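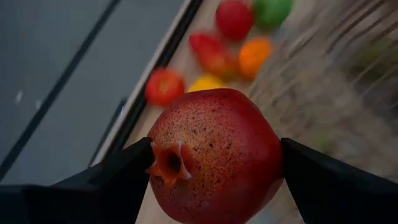 Pulten fruit notes – README

What's in here

Labels and short notes for fruit on a table. Pomegranates mostly, plus whatever else was out at the time. Put together for Huvodum so the people doing the sorting sheets stop using five different words for the same spot on a rind. Last real edit 15 March 2020, small fixes since.

94 pomegranate entries, 26 entries for everything else. Two files:

fruit.csv – one row per fruit
notes.txt – free text, keyed by the same id, not every id has a note

Columns

id – number, no leading zeros. Gaps are fine, those are rows we dropped.
kind – pomegranate, lemon, tomato, strawberry, other. If you can't tell, put other and say why in the notes. Don't guess from color alone, red + round got mislabeled a lot in the first pass.
skin_main – the color covering most of the skin. Plain words: red, deep red, pink, orange, yellow.
skin_second – the color it shades into, blank if none.
speckle – none / light / heavy. Heavy means spots over the whole side you can see. Brown and black spots both count.
crown – open / closed / broken / na. Only for pomegranates. Open = you can see down into the hollow.
lobes – straight / curled / mixed. One curled lobe is enough for mixed.
hidden – yes if another fruit covers part of it.

About speckle

Most of the arguing was over this one. Speckle is not damage. A peppered rind can be perfectly good inside, and the label says nothing about ripeness or taste. Cracks, dents and soft patches go in the notes. We had a damage column, took it out in September, nobody filled it in the same way twice.

Scars from rubbing on a branch – also notes, not speckle. They're usually one patch, lighter and kind of corky.

Crown

Sometimes called calyx in the older rows, same thing. I replaced most of them, search for both to be safe. If the crown faces away leave the field blank, don't write closed. Closed is for when you can see it and the lobes are pulled in.

Known problems

- Rows from the Katsaros batch have skin_main and skin_second swapped in places. Fixed the ones I found.
- "dark red" and "deep red" both show up. Treat as the same untill somebody merges them.
- Lemons are thin. Half of them are marked hidden so the skin fields don't mean much.
- notes.txt has a 3000 character limit per entry, left over from the Lilleo import. Long ones got chopped.

Using it

Fine for sorting sheets, color charts, teaching someone what to look for. Not fine for grading or pricing, there are no weights or sizes in here and no cut fruit.

Adding rows

Put new ones at the end, don't reuse old ids. Fill kind and skin_main at least. Save as plain csv with commas – semicolons break the import.

Todo

- merge the reds
- recheck crown on anything marked broken
- more lemons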